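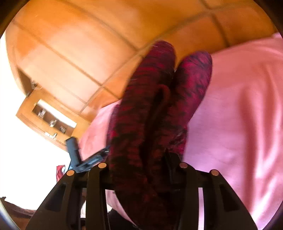 Laundry & Clothing Care > Socks and Knits

Thread: Thick knit socks, fold or roll?
2,510 views

bikthorpe_len
Posted Dec 6, 2021
Red and black pair, fuzzy yarn, the kind you wear around the house. I sort on a pink blanket so the clean stuff stays off the tile. My question is how you put socks like these away. I have always turned one cuff over the other and made a ball, and the cuffs on my last pair went slack by spring.

tilefloor
Posts: 973
Stop balling them. Lay one on top of the other, fold in thirds, stand them up in the drawer. The cuff never gets stretched.

Marrowbone
I ball everything and always have. Cuffs go slack from being pulled on and off. Storage has very little to do with it.

tilefloor
Posts: 973
A cuff that spends all summer stretched around two thick socks is going to lose some spring. Thin dress socks, fine, ball them. Not these.

nordin_knits
Depends on the fiber. Is there a label? I have wool ones from Nordin that bounce back after a wash and acrylic ones that never did. Red and black mixed like that could be either one.

bikthorpe_len
No label, they were a gift. They don't itch, if that tells you anything.

nordin_knits
Not much. Some wool doesn't itch. I'd wash them cold, inside out, and dry them flat until you know.

quiltbox
One of them looks longer than the other. Did they come that way or did one shrink?

bikthorpe_len
I hadn't noticed. Put them heel to heel just now and they match. One was bunched up.

Marrowbone
So the cuffs are fine and the socks match. Ball them.

quiltbox
I'm with tilefloor on folding, but mine fall over if the drawer isn't full. I got the Trovuvura divider with 12 slots. Thick pairs are a tight fit, and I ended up pulling out every other wall.

tilefloor
Posts: 973
A shoebox lid works too. Cut it down to the depth of the drawer.

bikthorpe_len
Going to try the thirds fold on the winter pairs and leave the rest balled. Also, does anyone know if the Stotix mesh bags hold up in a front loader?

nordin_knits
The zipper went on mine. The mesh was still good, so I tie it shut with a shoelace.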